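Nightly export to Plallham stops at row 500
Opened 11/21/22 — Priority: normal — Component: Fodov sync

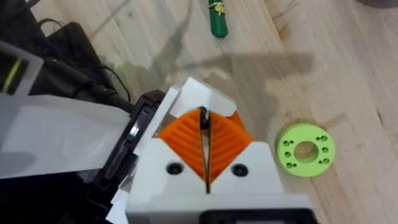 Reply from Mabaso support: the 500-row stop is usually the default page size. Please confirm whether the job follows the next-page token, and send the response headers for the first two requests.

Headers attached. The token is present in the first response and missing from the second request. The source table holds 760 rows, so the last 260 plus one header row never reach Plallham. The job log shows 261 lines skipped and exit code 0.

Tried so far:
Restarted the sync service. No change.
Raised the page size to 1000 in the Pulberg config. The server ignores it and returns 500.
Ran the export by hand with the token pasted in. All rows arrived.
Rolled the connector back to the April build. All rows arrived.

Mabaso support: the current build renamed the token field and the old mapping file does not pick it up. Delete the cached mapping, then restart the job with the --remap flag.

Done. The first attempt failed with a lock error — the scheduler still held the mapping file. Stopped the scheduler, deleted the file, ran again. Full row count in Plallham, run time 8 minutes.

Still open: exit code 0 on a partial export. Logged separately against Fodov.

Status: resolved, monitoring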